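Riltico HG-2 hand-held gripper, pair
Sold by Proklow. Equipment page, last edited in April.

Two-finger hand-held grippers with a camera module on top, sold in pairs for recording two-handed table work
Yellow fingertips, sold separately as a wear part
Payload on the maker's sheet: 1000 g
Battery: none, runs from the cable
Stock: pairs only, we don't split them

Before you read the maker's sheet

We sell these and we'd like to sell more of them, but the sheet that comes in the box makes claims we wouldn't put our own name to. It says the fingers will take "any everyday object". It says no practice is needed. It says the two units of a pair behave the same. We have had two pairs on the bench next to a Bittencourt pair and a single Madel, and this page is mostly what we think of those claims.

Soft and flat packs

Flat packaging is where most hand-held grippers show their weak side. The fingers want something to close on, and a flat pack on a smooth table gives them very little. You have to come at it from the end or catch a corner, and with a film wrapper the first thing you pinch may well be wrapper and nothing else. The sheet shows a boxy carton being picked up, which tells you nothing.

The method we'd suggest is to hold one corner down with the second gripper and bring the first one in from the opposite side. It works better than going in with one hand. It is also slow, and if your whole job is flat packs then the narrow Madel fingers will suit you more, even though we dislike nearly everything else about the Madel.

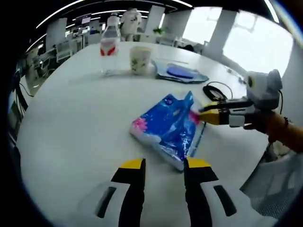 Ecaterina Zamfir wrote in to say we are being too kind: with her pair the corner trick was fine on stiff packs, but anything in thin film slid about until she put a rubber mat down, and in her view a gripper that needs a mat should be sold with one. We agree about the mat. Riltico don't supply one and neither do we at present, though any thin desk mat with a bit of drag will do.

The fingertips

The yellow tips are the best part of the tool. They are easy to see in your own recordings, so you can tell where contact is being made without squinting at it, and they come off without tools. Riltico say they last for 800 grasps. We can't see how anyone could give a single number for that. A tip that spends its life on paper cups will outlive one that is dragged over carton edges, and the sheet doesn't say what was being grasped. Buy a spare set and change them when they look tired.

The Bittencourt tips are black. They hold as well as these, perhaps a shade better on card, but on a dark object you lose them in the recording.

The camera view

Very wide. You get the fingers, the table and a good deal of the room behind it, with plenty of bend towards the edges. For working out where the tool is, that's a help. For reading small print on an object it depends a lot on how near you are, and we would not buy this unit for label work on the strength of the sheet. Bright windows are a nuisance too. If you can turn your table so the glass is behind you, do it.

Expect everything else in the room to be recorded along with the job. Anyone who works near confidential screens should think about that before setting up.

Bottles and cups

A round bottle held upright is an easy job for two opposing fingers, and sellers love to show it for that reason. We treat it as a setting-up check and no more. If a pair can't hold a bottle, send it back. If it can, you have learned that it isn't broken.

Paper cups tell you more. They tip over when nudged, they crush if you squeeze, and a cup lying on its side is an awkward thing to stand up again with two fingers. Try that before you decide. The trigger has a soft first half and then firms up rather suddenly, and a cup is where you'll feel it. So much for "no practice needed" - allow 30 minutes at least, and longer if your people have only used the Bittencourt, whose trigger is even all the way through.

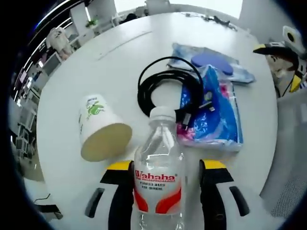 Are the two units the same?

Nearly. On our first pair the left trigger was stiffer than the right. On the second pair we couldn't tell them apart. Riltico's answer was that the triggers bed in after 200 pulls, and ours did loosen, but they were still not a match. If you plan to compare left-hand and right-hand recordings, check your own pair first and make a note of it.

Returns

Pairs come back to Proklow complete, with both cables and the spare tips unopened. Fingertips that have been fitted can't be returned. Faulty triggers are swapped as a pair, and we pay the postage.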